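Handheld Gripper Kit, Card and Thin Sheet Edition – What to Budget For

Stovico supplies the handheld gripper kit as a bench set for teams who want to record people doing delicate handwork and later teach an arm to do the same. We get a good many calls about it from folks who have a sum of money, a spare room and a deadline, and who would like to know how those fit together. So this page is a bit longer than our usual listings, and we hope you'll pour yourself something warm and read it through before you fill in the order form.

The card edition is meant for anything flat, light and a little springy: playing cards, index cards, photo paper, labels on their backing, thin plastic sheet. These are harder than they look. A card slides, bends and sticks to its neighbor, and a finger that would happily lift a coffee mug can chase a card across a tabletop for quite a while. If your project is mostly boxes and bottles, please look at the standard edition first, as you'd be paying here for fingertips you don't need.

What comes in the case

Each kit has 2 handheld grippers with soft fingertips, a wrist strap for each, a camera mount for each, a charging dock, one spare set of fingertips and a printed setup guide. Cameras are sold separately. Many labs already own some they like, and we would much rather you kept using them than paid us for another pair.

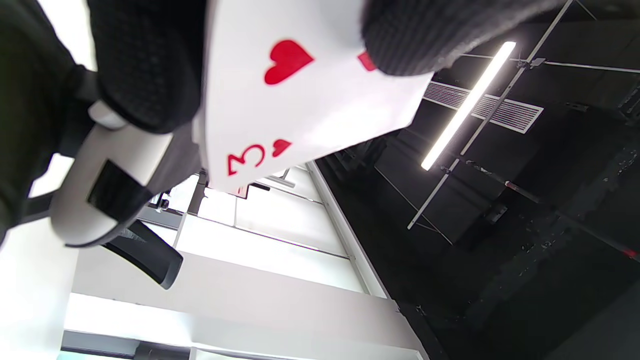 Posted by the Stovico equipment desk
December 25, 2021

Gloves, cards and other small things

Plain black knit gloves are worth putting on your list. They cost very little next to everything else, and they give you a clean edge between the hand and a white card, which your software people will thank you for later. A bold printed face helps too – a big red heart on white reads well even when the card is tilted and partly covered by fingers. Buy a size up if several people will be sharing, and buy more than you think, because gloves wander off in pairs and come home single.

Cards wear out faster than most first budgets allow. Once the corners go soft, the card doesn't spring the same way, and recordings from the start of the month stop matching the ones from the end of it. We sell a bulk box of 100 decks for this, though any steady supply of the same deck will do nicely. Do try to stay with one maker for the whole project.

Thinking about the room

Please walk the room before you order, and look up while you're there. A wrist camera rolls and tips as the hand moves, so the ceiling ends up in your recordings far more than you'd expect. Bright linear lights can wash out a white card from one angle and leave it gray from the next. You don't have to replace them. Set aside a little money for diffusers and an afternoon to try them out. Any ceiling rails you already have may be useful for hanging extra equipment, but have your building people check the load before you hang a thing.

Chairs matter as well. Whoever does the handwork will be at it for long stretches, and a chair whose armrests fold away or drop down leaves more space for the elbows.

Planning the budget

For a first project we suggest thinking in three pots: the kit itself, the things that get used up (fingertips, gloves, cards, straps), and people's time. The last is nearly always the biggest, and it's the one left off the request form. One of our customers, the Jelum packing workshop, planned on 100 hours of recording and kept 82 after sorting out the takes they couldn't use. They were rather pleased with that, and we think they had every right to be. Leave yourself a similar cushion, or a larger one if your crew is new.

Fingertips should be replaced when the surface turns shiny. A spare set is in the case, and we'd add one more to the first order so that it ships in the same box and you aren't paying freight twice.

Lead times and support

Kits are put together to order at our Stirkivlow shop. July is our slow month for assembly, so if you need equipment for a fall start, get your paperwork to us before then. Repairs and fingertip refits are handled by Sakalauskas, our service partner, and the return label is already tucked in the lid of the case. Write to the equipment desk for a quote with shipping included, and tell us what you're hoping to pick up – it helps us send the right tips the first time.

Related items
Handheld Gripper Kit, Standard Edition
Soft Fingertips, Replacement Set
Black Knit Gloves, Mixed Sizes
Playing Card Decks, Bulk Box
Light Diffusers for Linear Fixtures
Charging Dock, Spare

Contact the equipment desk | © Stovico. All rights reserved. | Back to top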